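Harndale Jewelry Sorting - FAQ

Quick answers, updated June. Read before you email pls.

Do you take whole boxes, unsorted?
Yes. Tangled, mixed, costume in with the good stuff - all fine. Don't pre-clean anything.

What does it cost?
$25 a box, flat. Up to 3 boxes per visit. More than that, book twice.

What size box?
Shallow is best. Shoebox depth is too deep, things sink and knot up. One layer if you can manage it.

Can I sort at home first?
Sure. Put a cloth down on the bed or table, plain color, so small stones don't roll off and vanish. Then pull out in this order:
- pearls
- bangles
- beaded bracelets
- pins and anything with a point
- loose bits, in a cup

Why pearls first?
They scratch. Metal edges and hard stones are the worst for them. Soft pouch, on their own, laid flat. Never hang them, the thread streches.

My jade bangle is in with gold ones. Problem?
Can be. Jade chips if it gets knocked. Wrap it in a sock, done.

Do you restring?
Pearls and round beads yes, 2 weeks. Knotted cord bracelets - no, we only trim and seal the ends.

Which tray do you recommend?
The Onia flat tray for mixed pieces. The Ernov one has dividers, better if you own mostly rings and earrings. We sell both at the desk.

What does a typical mixed box look like?
Beads, cord, bangles, pearls, a pin or two.

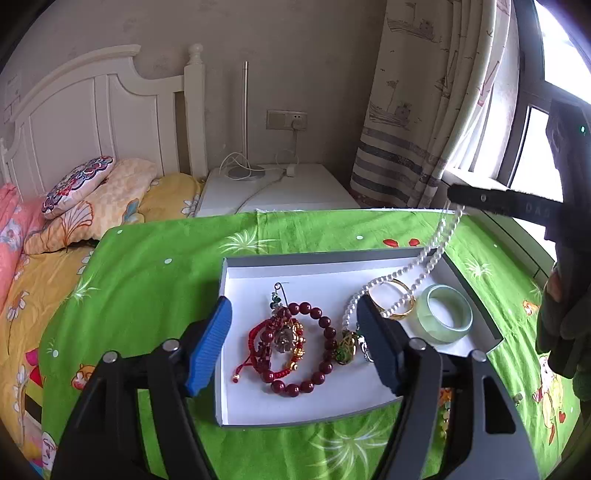

Mixed box, before sorting: dark red beads, red cord, pearls, gold bangle, pale green bangle.

Do you value pieces?
No. Try Sepúlveda, upstairs, unit 805. They charge seperately.

Lost a bead, can you match it?
Maybe. Bring one of the others along. Photos don't help much with color.

Can I wait while you sort?
Yes, if it's one box. Two or three, drop off and come back after 3.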